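**tuvetley** is a small dataset of power and clock-speed traces from single-board computers running everyday vision workloads. If you've ever wondered why a chip that flies through one benchmark crawls through the next, there's a lot to dig into here!
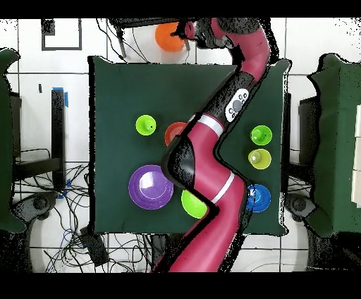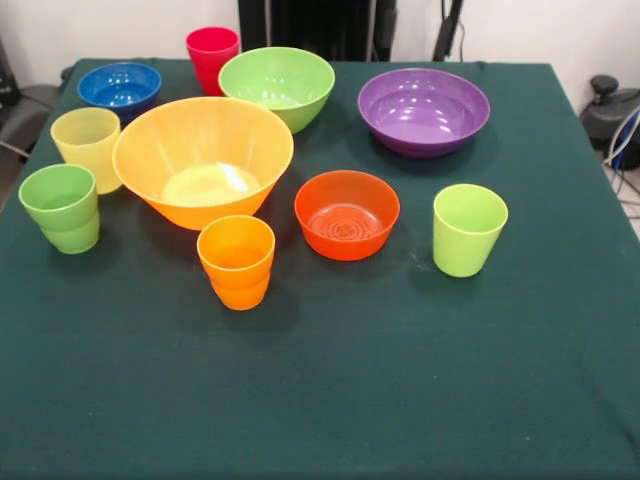

*Colored cups and bowls on a green-covered table.*

## What's inside

- `traces/` -- one CSV per run, with current, voltage, core clocks and die temperature
- `frames/` -- the input frames fed to the workloads
- `tools/` -- the parser and plotting scripts

We measured 2 boards, the Prastwood and the Jindus. Each run lasts 60 seconds after a warm-up, and the warm-up is kept in the file too (look for `phase=0`), as the throttling curves on the Jindus are really fun to look at.

## Quick start

```
pip install -r requirements.txt
python tools/plot.py traces/jindus/run_99.csv
```

The plot puts power on top and clocks underneath. Try `--split-clusters` -- you can watch the scheduler move work from the big cores to the little ones, and it's lovely to see it that clearly.

## Known quirks

- Temperature on the Prastwood is read from the package sensor, so it lags behind the power trace.
- GPU clock is blank in the CPU-only runs. Please don't read it as zero.
- Column names changed in February. The parser handles both styles, but your own scripts may not.

## Credits

Wiremu Ruawai built the measurement rig and wrote the logger. Ardalan Najafi wrote the parser and found the sync bug in our first Hassanpour kernel build, which saved us a lot of bad data.

Traces from other boards are very welcome! Open a pull request with the raw CSV and your kernel config.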